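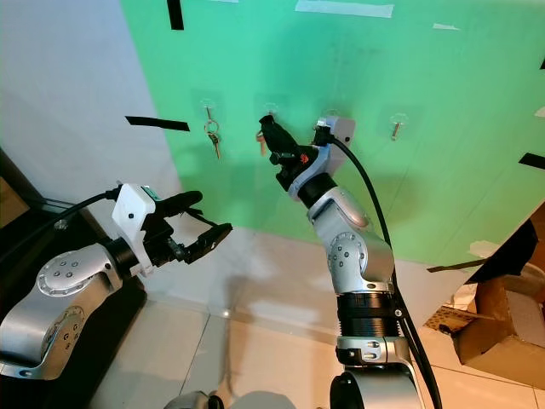 Clear stick-on hooks on the green panel, keys and all.

12 January 2023

I have lost my keys in a lot of places. Coat pockets, obviously, but also the fruit bowl, the top of the dryer, a boot, and once (last June, in the heat, with ice cream melting in the bags) the front door itself, on the outside, where they had been hanging all afternoon. That was the day I decided we needed a proper key spot and not a dish. I've had dishes. Dishes fill up with batteries and receipts and then the keys go underneath and you're back where you started.

So this is a post about hooks! If you came for the soup recipe I promised, it's coming, I just need to make it one more time and write down what I put in.

I went back and forth on what kind to get. The hardware store on Panley Street has those long wooden key racks with the little brass hooks, and they're pretty, but they need screws and I didn't want to commit to screws. I've moved that kind of thing before and ended up with a row of filled holes that never quite matched the paint. Then I looked at magnetic ones, which my sister-in-law swears by, but her keys slide down and end up on the floor behind the radiator, so no thank you.

In the end I went with the clear adhesive kind. They're a little round pad with a hook on it, and being see-through they let the green show, which I love, because I am very attached to that green. It's called Gunawardena on the paint chart and I picked it almost entirely for the name. It's bright. Really bright. People either walk in and say "oh!" in a nice way or they just say "oh." It also shows every smudge, and I've stopped fighting that. I wipe it when company's coming.

I put the hooks up in one straight row, and I do mean straight, because the first time I eyeballed it and the whole thing ran downhill. I peeled them off and started over with strips of tape as a guide. The tape is still up. I keep meaning to take it down and then I think, well, what if I want to move one? So it stays for now.

A few things I learned, in case you're about to do the same:

Clean the spot first, and let it dry all the way. I used rubbing alcohol on a rag. The first time around I skipped this and one hook let go in the middle of the night and scared me half to death.

Press longer than you think. The package said 60 seconds and I had been giving it maybe a slow count to ten. Put a song on.

Then leave them alone. I hung keys right away on the first try, which was dumb. Second try I waited overnight and went and did other things.

Leave more room between hooks than looks right when they're empty. A bunch of keys is wider than you'd expect once it's dangling, especially if there's a fob or a bottle opener on there.

The ring with two keys went on the far left, and the skinny single key got the far right. It never hangs straight – it always tips off to one side, and I have straightened it more times than I'd like to admit. There's also one with an orangey-brown head, second from the left, and I'm so glad it's a color. I can grab that one half asleep. I'm thinking of getting those rubber key caps for the others, the Imance ones come in a pack of 11 and I'd have plenty left over for the shed and the bike locks.

What I haven't solved is the spare car key, which is a great big plastic lump. I don't trust a sticky hook with it. For now it lives in a drawer, in an old Skalix mint tin, and I'm hoping that writing it down here means I'll remember.

Next up is the shelf over the shoes, if I can find my level. I had it when I did the hooks.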